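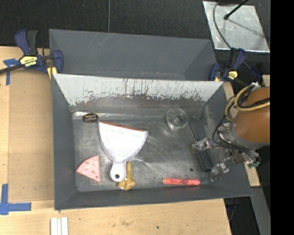 Gray bin, front one of the two: dustpan, clear cup, pizza slice, red marker and so on

From: Fernanda Paiva
To: Gametstead swap list
Date: December 2024
Subject: Re: what's left in the odds and ends bin?

Leonilde Gouveia wrote:
> Before I drive over, can somebody tell me what is still in the
> gray bin? I'm after a dustpan for the shed and anything my
> grandson can play shop with. Also, does the Bhatia shelf still
> have jam jars?

Hi Leonilde, hi all,

Yes, there's a dustpan! White, short handle, with a hanging hole near the end so you can put it on a nail (my last one had no hole and lived on the floor, I hated it). It has a thin reddish-brown lip along the mouth. I can put your name on it if you like.

For the little one there's a toy pizza slice, pinkish red with bumpy toppings, and he could have the clear cup too – every shop needs a drinks counter. There's a red marker as well, but I haven't tried it on paper, so bring a scrap and test it first.

The thing with the ribbed black handle and the slim metal shaft is up for grabs. Asger, didn't you ask for something like that in February? And if anyone knows what the shiny yellow-brown object is, please write, because I've turned it over three times and I'm no wiser. Same goes for the little dark oval disc, the lettering is way too tiny for my eyes.

The bin itself stays, please. It's scratched to bits inside but I need it for the next round.

Jam jars: Matilde took the last 35 for her marmalade, sorry. Thaís might have a few at home.

Fernanda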